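# Re-terminating a winch rope after cutting back: how much, and does the log need a new entry?
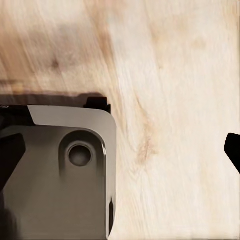

Help Pages, Issue 302, p. 2

**deckhand_ulero**

I look after the lifting gear on a small workboat working out of Ulero. The main deck winch carries a six-strand wire rope with a steel core, and the end fitting is a wedge socket. At the last look-over I found broken wires right where the rope goes into the socket. The rest of the rope looks fine for as far as I could run it out alongside the wharf.

The skipper wants me to cut the end off and refit the socket. I've done this before under supervision but never had to decide on the length myself. The previous bloke's notes just say "cropped, refitted, OK" and give no measurements at all.

What I'd like to know:

- How far back do I cut? Is it only past the damage, or is there a set amount?
- Does the rope keep its original certificate after it's been shortened?
- Can I reuse the same wedge?
- Do I need a load test before it goes back to work?

The rope was supplied by Caldeira, and the certificate is in the folder with a reel number that matches the tag. The socket is older than the rope and I don't have paperwork for it. We have a job booked for Tuesday so I would like to get this sorted properly and not have to do it twice.

---

**Wisum Rigging Loft**

Taking your points in order.

Cut back to sound rope. That means past the last broken wire and past any rope that has been bent around the wedge or squashed inside the socket. On a wedge socket the bent section is always longer than people expect, so pull the whole lot out and look at it on the bench before you mark anything. If you find corrosion between the strands at the cut, keep going until the wires are clean. There is no single length that suits every rope, and whoever wrote your lifting plan may have set a minimum. Check that first.

Before you cut, put a tight serving of soft wire on both sides of the mark. If you skip it the strands will open up and you will have trouble getting an even lay into the socket. Use an abrasive disc or a proper hydraulic cutter. Don't use a cold chisel.

The certificate stays with the rope. It covers the rope as made, and shortening it doesn't change the construction or the breaking load. What changes is the length, so write the amount removed and the length remaining in the gear register, with the reel number. Then check that you still have the required number of dead wraps on the drum with the hook at its lowest working position. People forget that part. A boat that has cropped its rope every season for years can end up short without a single entry to show it.

The wedge can be reused if it is the right one for that socket and rope diameter, and if it has no cracks, burrs or wear grooves. Clean it in solvent and go over it under a good light. If the groove is polished on one side only, the rope has been sitting crooked and you should find out why. Your bigger problem is the socket with no paperwork. I would not put it back on. Without a marked working load limit and a certificate you can't show what it is good for, and a surveyor will pull it off you anyway.

When you refit, the live side of the rope has to run in a straight line with the pin. The tail comes out of the other side. Leave enough tail and secure it the way the socket maker's sheet says. Don't clamp the tail to the live part with a rope grip, as the grip takes load and damages the rope exactly where you don't want it.

On testing, ask your surveyor or competent person. Whatever they decide, the wedge needs to be seated with a steady load before normal work, and inspected again afterwards.

---

**nitia_offshore**

Agree with most of the above. We run heavier gear so our numbers won't match yours, but our procedure at Nitia is to cut 2 metres past the last visible damage and then inspect the cut face. On a 1000 metre rope that costs you nothing. On a 2000 metre rope you won't even notice it. On a short workboat rope it matters more, so do the drum wrap calculation before you pick up the cutter.

Also look at why the wires broke at the socket. It's usually bending fatigue from the block swinging about in transit. If the hook is left hanging free between jobs, the rope flexes at the same spot the whole way home. Tie it off, with a bit of slack so you're not loading the tieback.

Keep the piece you cut off and tag it with the reel number. Open it up and look at the core. If the core is dry or rusty then the rest of the rope probably is too and you are looking at a replacement.

---

**wharf_rat**

just get a new rope mate, they're not that dear

---

**deckhand_ulero**

Thanks all. I've ordered a new socket and wedge with a cert. Did the drum wraps on paper and we have room to crop, but only once more after this, so I've put a note in the register. Will open up the offcut and post what the core looks like.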